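January 5, 2026 – Clarkville

Spare keys for the Savchuk building are getting sorted this week. All 296 of them, from the old office drawer. Tenants in the 60 units have asked for this since last April, when the front lock was changed and half the copies stoped working.

Keys with colored caps and tags stay together on their rings for now, strap and all. Please don't split them up.

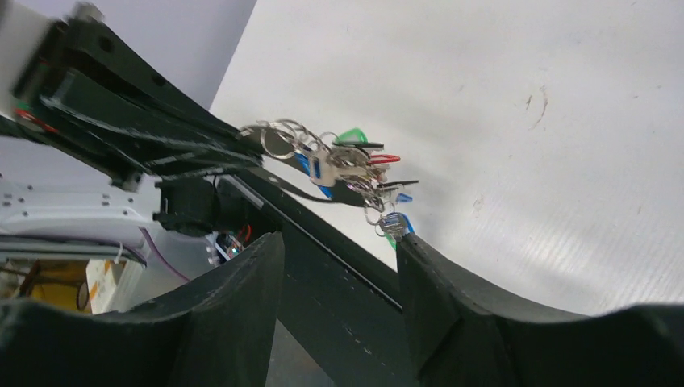 ## Pickup

Flimari desk, room 2, ground floor. Bring your unit number and a ID. Lost a key? Call extension 1168 – new copies take a few days.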